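5 min read

The Kerslake Tabletop in Charcoal

We get more letters about tabletops than about anything else we sell at Kindthorpe, which surprised us when we started and doesn't anymore. People live on their tables. They eat on them, pay the bills on them, let the kids build whole farms and zoos on them, and then want them to look decent when the in-laws come for supper. The Kerslake is the top we made for that kind of table, and we're very fond of it.

It's a wood laminate in a dark charcoal gray, with a lighter gray grain running through it. Up close you'll find long wavy streaks and a few oval patterns like knots, and how much of them you notice depends a great deal on where you're standing and where your window is. With the light coming in low from one side (late afternoon in our showroom is lovely for it) the grain shows up clearly. Walk around to the other side and the same top can look almost plain black. Some customers adore that and some are a bit startled by it, so please do order a sample and carry it around the house before you make up your mind. Try it in the morning too!

Who it suits

We had family kitchens in mind first, and playrooms second. A dark top is kind to small bright things. Wooden blocks, puzzle pieces, picture cards and little plastic animals all show up beautifully against it, and you'd be amazed how much faster the clearing up goes when you can spot the last stray piece from the doorway. One preschool bought two of our long ones for their sorting and matching corner, and wrote back in May to say the children had taken to laying their animal cards out in rows all the way down the table.

It also makes a good desk or hobby bench. The finish is low in shine, with a soft reflection along whichever edge faces the light, and we find it restful under a lamp.

We'll be fair about the other side of it. Dark tops show flour, and they show crumbs, and they show dust more readily than our oatmeal color does. If you bake every day and the crumbs would bother you, have a look at the Vitwood range before you decide. It costs a little less as well.

Sizes and prices

The standard Kerslake is 152 cm long and 700 mm deep, which will seat four comfortably, or six if they like each other. (Yes, we mix centimeters and millimeters. The workshop uses one and the office uses the other, and we've given up arguing.) We can cut it shorter for you at no charge. Longer tops are made to order and take a few weeks more, so write to us first and we'll work out a price together.

Item number for the standard size: 1809
Color: Charcoal
Finish: low sheen, printed grain
Edges: matching, slightly rounded
Fixings: 2 packs of screws included
Legs: sold separately

The top comes without holes drilled underneath, so it will go on a frame you already own. If you're starting from nothing, our Korcombe legs were drawn up with this top in mind. They come in black or in a pale gray, and the pale gray is prettier than it sounds. Have a second person with you when you turn the table over, please, as the top is heavier than it looks in its box.

Looking after it

A soft cloth and warm water with a drop of dish soap will do for nearly everything. Wipe along the length of the top and dry it with a second cloth, or you may see streaks when the sun gets around to it. Crayon comes off with a little patience. Felt-tip pen usually does too, though we'd get to it the same day. Please don't use scouring pads or anything gritty, and put a mat under hot pans. We say that about every top we sell and we'll go on saying it.

Things with hard feet are best lifted across it. Cards, paper and light toys can slide around all they like.

Samples and delivery

Samples are palm-sized, free, and come in a plain envelope. Keep them as long as you want. We've heard of more than one ending up as a coaster, and we don't mind a bit. Full tops go out flat in a padded carton, and we'll send you a note with a delivery window the day before. Open the carton on a rug or a folded blanket and leave the top lying flat in the room overnight before you fit the legs.

If you'd like to see a bigger piece of the charcoal before ordering, there's a full top set up at the showroom, and you're welcome to come in and sit at it for as long as you please.
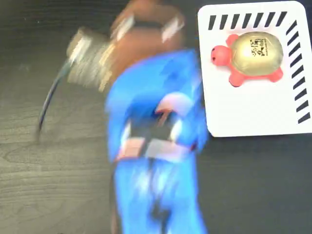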